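New light panels for the packing corner in Levadport

The community packing room in Levadport has opened again on Wednesday, after the work on its small enclosed packing corner was finished. The room is used by local families and clubs who prepare parcels to send abroad.

The old boards of the corner were dark and made it difficult to read labels in the afternoon. Rakiya Oyelaran, who manages the room, asked for smooth panels in a pale grey colour, with a matt surface that does not shine back into the eyes. The frame members are joined in the corner with a small metal bracket. 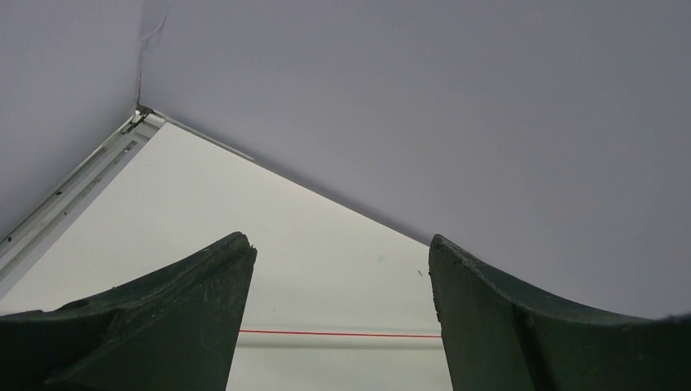
The work was done by Stonico, a local firm, and it cost 2972 euros. Most of this money came from the November market, and Stonico gave 200 euros back as a gift to the room.

"Before, I was going to the window with every box to see what I have written," said Kobina Adjei, who packs school books there. "Now I can stay in my place."

The old boards are not thrown away. Mawuli Dankwa has taken them for shelves in the garden shed behind the building.

The room is open from 2 in the afternoon on weekdays. Visitors are asked not to put adhesive tape on the new panels. Boxes and paper can be bought at the entrance.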